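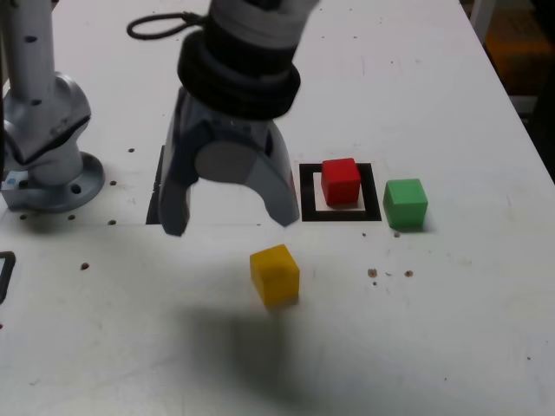

Cavito Workshop, Dinadstead
Photo gallery: the white worktables

Posted Jun 19, 2017

The workshop on the second floor at Dinadstead reopened in October with new worktables. This page collects notes on the tabletops and the small pieces that go with them. Click any picture for the larger version. The gallery is updated when something in the room changes.

White worktable with red cube
The cube sits inside a square with a thick black border. It is a little toward the upper left of the square, so a thin white margin shows along the bottom and right sides. The red has a slight gloss and looks lighter on top than on the front.

About the tables
The tables came from Hamann and replaced the old oak benches, which had been in the building for 49 years. Each top is 72 inches long. We asked for white because small parts are easier to find on it, and the room gets little daylight on the north side. The tops mark easily with pencil. Wipe them down with a damp cloth and skip the scouring pads.

About the squares
Black outlines on white are used for placing pieces. The center of the square stays white. If you need a different size, ask at the front desk before putting anything new on a tabletop.

About the cubes
The cubes are kept in the Tostmont cabinet by the door, sorted by color. A full tray holds 10. Please put them back in the right tray at the end of the day and report any with chipped corners. Red ones go on the top shelf. Spare trays are underneath.

Room information
The workshop covers 1,232 square feet, including the storage room. Food and drinks stay in the hallway. Bags go on the hooks and coats in the closet across from the stairs. The sink is for hand washing only; paint and glue go in the marked bin.

Using the pictures
Pictures on this page may be used in school and club newsletters with the credit line "Cavito Workshop, Dinadstead." For print copies, write to the front desk and give the title shown next to the picture.

Back to all galleries
Next gallery: Storage room and shelves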